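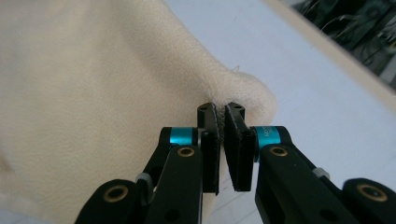 1/ Thread: the movies I saw this year that I'd watch again

2/ Rules first. It had to come out this year, and I had to see the whole thing. I quit two movies halfway and they're not in here. Festival titles count if regular people could buy a ticket.

3/ I missed most of the big summer stuff. The theater near me, the Jindstead, was down to one screen from April until the end of August, and they kept the same superhero movie on it for what felt like half of that. So if your favorite isn't here, there's a good chance I didn't see it.

4/ Starting from the bottom. Number 7 is Wokent. Submarine movie. The first hour is men reading gauges and I liked that part more than the second hour, when things start blowing up. The sound is very good. See it loud if you can.

5/ Number 6 is The Ferry Clerk. Small, slow, set in one ticket office over one winter. The lead barely talks. I thought about dropping it because the last scene explains too much, but I kept remembering the scene with the broken heater.

6/ Number 5, Lehner. This one is going to be on a lot of lists and probably higher. It's a biopic about a piano maker and it does the biopic things: childhood, rise, drinking, old age makeup. The workshop scenes are great. The drinking scenes you have seen before.

7/ Also Lehner is 183 minutes. I don't mind long movies but this one has a stretch in the middle where he goes to Brazil and comes back and nothing is different. Cut Brazil and it's number 3.

8/ Number 4 is Dog Years, the only comedy on the list. It was a thin year for those. I laughed at maybe four scenes, but I laughed hard. The wedding toast is the one people quote. I prefer the car wash.

9/ Number 3: Night Bus to Carrow. Horror, mostly on one bus. No explanation for what's going on and I was fine with that. It loses some nerve near the end and shows the thing in full light. Should have left it in the dark.

10/ I saw that one at the late show with four other people in the room and one of them left. Good conditions.

11/ Number 2 is Salt Road. I went in knowing nothing, and I'd suggest the same, so I'll keep it short. Two sisters drive a truck they don't own. The younger sister is the best performance I saw all year. I don't think she'd been in anything before.

12/ The truck movie also has the best last shot of the year. Stay through the first part of the credits.

13/ Number 1 is Vemholm. I know. It's 220 minutes with an intermission, in black and white, and a good part of it is a town council arguing over a dam. I've seen it twice and would go again.

14/ What got me is that everyone in the council scenes has a point. You switch sides every few minutes. Then the second half skips ahead thirty years and you find out who was right, and it's hardly even mentioned. Someone says it while putting on a coat.

15/ If you have the choice, see the version with the intermission. The streaming one runs straight through and the second half starts too fast. I tried it at home and had to pause it and walk around the kitchen.

16/ Near misses: Copper Hill (great first act, then a twist I saw coming from the poster), The Understudies (good songs, too many of them), and the animated one with the lighthouse, which my niece would put at number 1.

17/ Worst thing I finished was Blackout Protocol. Everyone in it is on the phone. They must have shot half the cast in one afternoon.

18/ Still haven't seen Orchard Street or the French one about the swimmers. Both open here in January, so they'll have to go on next year's list, under a rule I'll have to bend.

19/ Someone asked how Wokent beat out Copper Hill. Gauges.

20/ Full order again for people who skipped down: Vemholm, Salt Road, Night Bus to Carrow, Dog Years, Lehner, The Ferry Clerk, Wokent. Tell me what I missed, but please no spoilers for Orchard Street.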